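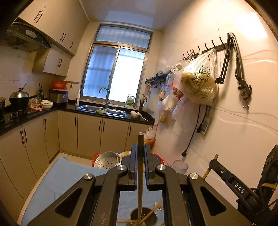
Gönül Polat asked, on reading the interim version of this report, whether a learning system could be expected to handle thin objects at all when most of its examples came from bowls, lids and bags. She considered that the group had collected what was easy to collect. The group accepted the remark, and the second half of the project was planned in response to it.

Collection of Household Manipulation Examples with Hand-held Grippers
Final report, Haltismont student project, group 3

1. Aim

The project set out to gather examples of everyday handling tasks from which a control policy could later be trained. Training itself was outside our remit and is being carried out by the Dendemau group, to whom the data were handed over in January. Our task was to decide what to record, to record it consistently, and to reject what was not fit for use.

2. Extent of the collection

The group recorded 2,595 episodes in 16 sessions. An episode begins when the operator's hands leave the rest position and ends when they return to it. After review, 1,431 episodes were accepted. The most common ground for rejection was an operator beginning the next movement before the previous one had been completed, so that two tasks ran together. Episodes were also rejected where the target object was hidden by the gripper for most of the approach.

Failed grasps were kept if the operator corrected them within the same episode. Mereana Prendergast argued for this at the planning stage, and the Dendemau group later confirmed that they wished to have such episodes marked separately. The marking was done by hand and took longer than we had allowed for.

3. Thin objects

Following the comment on the interim report, 900 episodes were set aside for the picking up, moving and placing of long, narrow items. The written instructions for these tasks went through three versions. The first told the operator to grasp the object "near the middle", and the members of the group understood this differently. The final version names the upper third for upright objects and the centre for objects lying flat. It also requires the fingers to be fully open at the start of every attempt.

Placing proved slower than picking. With a stick held upright in the fingers over a cup, a small error in the angle of the wrist becomes a large one at the lower end, and operators tended to stop and look before letting go. Those pauses were left in the recordings.

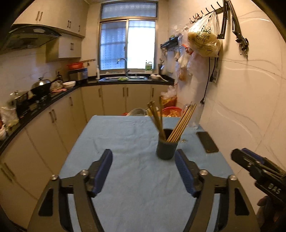 Resetting the work area between episodes was the part of the procedure that changed most. In the early sessions the operator put the objects back wherever was convenient, and the starting positions became too alike. From the sixth session onwards a second member of the group read out a position from a printed list and the operator arranged the objects accordingly. The list did not cover every source of variation. A cup filled with chopsticks, standing on the cloth directly between the fingers, offers a different problem each time according to how the sticks fan out, and we found no practical way of writing this down in advance. It was decided to let them fall as they would and to record only the position of the cup.

4. Working in a furnished kitchen

The group compared the kitchen with the bench in the Undell laboratory before choosing between them. The bench gave steadier light and more room to stand. The kitchen was preferred for the variety of what surrounds the task, although daylight from the window meant that sessions after four in the afternoon were not comparable with those held in the morning. The time of each session is therefore given in the index.

5. Remaining work

The index still uses two spellings for several object names and should be corrected before the data are merged with the Kontogiannis set. Left-handed operation is poorly represented. A later group may wish to begin there.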